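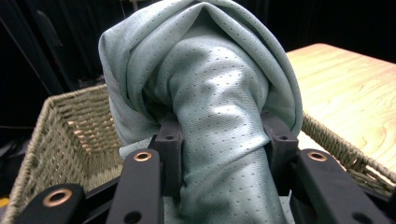
Pale mint-green cloth with small dark dots, similar to a sportswear material.

Progress report to the Ambaye Fund
Project: Jekness Clothing Reuse Room
Prepared by: Tsegereda Abera, project coordinator
Friday, February 9, 2018

1. What this report covers

This is our second report on the grant for the clothing reuse room. It covers the months since July, when the room was opened in the back part of the Borklow building. The first report explained the rental contract and the repairs to the floor, so I do not repeat these matters. I write here about the sorting, the washing, the folding and the difficulties we still have.

2. Clothes received and given out

In the period of the report we received 719 pieces of clothing which were good enough to keep. Of these, 187 were sports clothes. This category is larger than we expected when we wrote the application. Two sports clubs in the town changed their uniforms in the autumn and gave us the old ones, and after that many families also brought running shirts and training pants.

We have given clothes to 60 households until now. Most of them came with a letter from the school or from the health center, as was agreed. A few came without a letter and we helped them also, and I have noted these cases separately in the register in case the Fund wishes to look at them.

Winter coats are still too few. We had only small children's coats left by the middle of December.

3. Sorting and washing

At the beginning we sorted clothes only by size. This did not work well, because the thin synthetic materials were washed together with towels and jeans and some of them came out with pulled threads. From October we sort first by material and after that by size. The groups are cotton, wool, heavy cloth, and light sports materials. The light group includes everything with a mesh or dotted surface, and it is washed at low temperature in the Drilari machine, which has the gentler program. The older machine is used for towels and bedding.

This change costs us about 18 minutes more for each full load. I think it is acceptable. We now throw away fewer pieces after washing, although I did not keep good figures before October and so I cannot give a fair comparison.

4. Folding

Folding is the slowest part of our work and I would like to explain it a little. Cotton shirts stay as you put them. The light sports materials slide, they twist when they are lifted from the basket, and a folded pile of them falls over on the shelf. It is also easy to take hold of such a piece in the middle, and then it hangs in loops and one has to search for the collar or the hem before anything else can be done.

We tried folding boards, but they helped only with the cotton. At present the light pieces are shaken out, laid flat on the long table, smoothed by hand from the center to the sides, and rolled. The rolls stand upright in low boxes with the size written on the front. Families can look through a box without disturbing the rest, and in the evening there is less to put in order again. I ask your permission to buy more of these low boxes from the budget line for shelves, where we still have money left.

5. Difficulties

The drying space is not enough. In wet weeks the lines are full for two days and the baskets of washed clothes must wait. We asked the owner of the building for the use of the covered yard - he agreed in principle, but we do not have it in writing yet.

The second difficulty is the labels. Many donated pieces have no size label and we must measure them. A chart is now fixed to the wall above the table and it is used, but the measuring of children's clothes is still not the same from one person to another.

6. Plan for the next period

We will ask for winter coats earlier in the year, before the schools close for the summer. We will obtain the written agreement for the yard and put up the additional lines there. The register will have a new column for the material, so that the next report can show the losses in washing for each group.

The statement of expenses is attached as a separate file. The receipt for the second ironing board is missing and I have requested a copy from the shop.

Respectfully,
Tsegereda Abera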